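Tabletop Objects and Layouts: progress report for September
Prepared by Giang Vũ for Norkgate

Work this period covered the two items agreed at the last review: completing the object set and settling the table layouts. Both are on schedule. We have spent 600 dollars of the materials budget, most of it on small household items and on spares for the ones that wear out first.

The object set now has 14 entries on the list. We kept to things people have at home and left out anything with sharp edges. The wooden box with the red front and round knob stays in, as does the small metal pail with the arched handle. The pail was a late addition. Clolik had asked for at least one item that is picked up by a handle, and we had none on the first list.
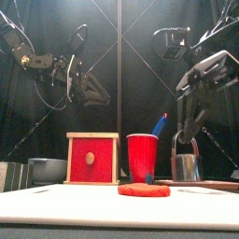
Spares have been ordered for 4 of the entries. Two orders have arrived and are labeled and shelved. The other two are with Skodex, who have given us a Friday delivery. If that slips, we can carry on with what we have, but we would not want to start the longer sessions without a second cup.

Layouts took more time than planned. The first version put everything in one row, and the taller pieces got in the way of the shorter ones. We now keep the flat work at the front and the larger items along the back half of the table. The colored blocks go around the white board at the start of each session. 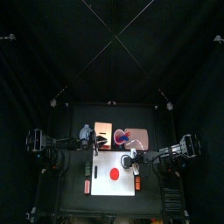
White board at the front with green, pink and orange blocks around it; larger items behind.

Layout sheets have been written for both arrangements and sent to Lục for checking. Comments so far concern wording only.

Still open: the storage shelves need dividers, and the item list has to be matched to the purchase records. Giang Vũ will do the matching and send the corrected list with the next expense claim.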